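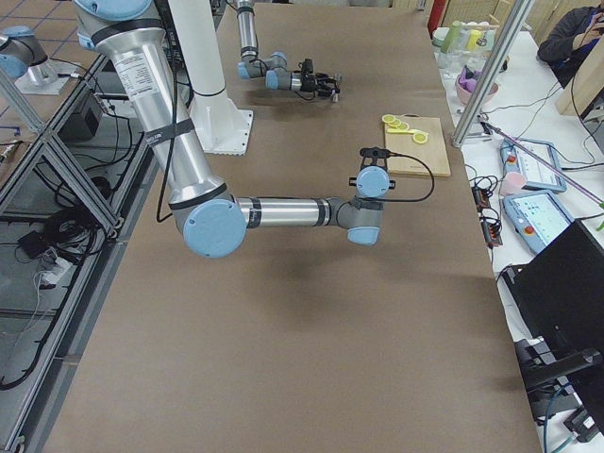 Figure 2. Lemon slices and a longer lemon piece at the corner of a light wooden cutting board, on a table covered in smooth brown paper.

4.2 Does the layout of the board matter?

The Bakdale guidelines for drink preparation treat the cutting board as a fixed station. Slices go at one end, the knife lies along the other, and the glass stands off the board until it is needed. The guidelines say this layout saves time and keeps the garnish clean. We set out to check the first claim and have doubts about how anyone could check the second from the records that exist.

Our first problem was the word "slice." The Ornley coding sheet has one box for it. A round slice lying flat and a long piece lying at an angle both go in that box, though a person picks them up in quite different ways. Overlap is not coded at all. Two slices that share an edge tend to come up together, and the coder then has to decide whether that was one pick or two. In our pilot the coders disagreed on this more often than on anything else, and we do not think more training would have fixed it.
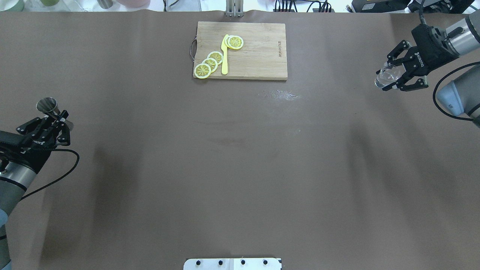
We therefore added three fields to the sheet: overlap (yes or no), shape (round or long), and whether the knife touches any piece of fruit. The last of these sounds fussy. It matters when the knife is a light plastic one, as a slice resting against it can move when the knife is lifted, and the old sheet would log that as a placement. The cup was coded by what it was near, with no field for its tilt, and we would do this differently now.

With the new fields in place we recoded 200 episodes, giving 2810 separate placements. The time saved by the Bakdale layout shrank to almost nothing once overlapping slices were set aside. What is left could easily come from practice, because the fixed layout was always tested second. We would not build a kitchen around it.
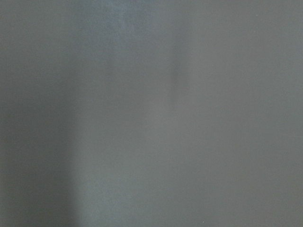 4.3 Surfaces and stray marks

Iyamu, the earlier of the two garnish studies, reports that a plain covered table cuts down on spills. We could not repeat this. A paper cover makes some marks easier to see and hides others, so a count of marks tells us as much about the cover as about the person working on it. The authors wiped the table every 10 episodes and counted only what they could see before wiping – a choice they mention once, in a footnote.

The Pista data set has a different weakness. It records the fruit only while it is on the board or in the glass, and anything set down elsewhere drops out of the log until it returns.

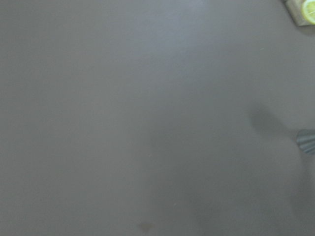
A slice parked in or on a small container is still part of the work, and so is the decision to park it there. Leaving those moments out makes the task look shorter and more orderly than it is. We kept them in under the code "holding," which was meant to be temporary and ended up as one of the larger groups. Whether holding is wasted effort or sensible planning, the present data cannot say, and we are wary of papers that claim to know.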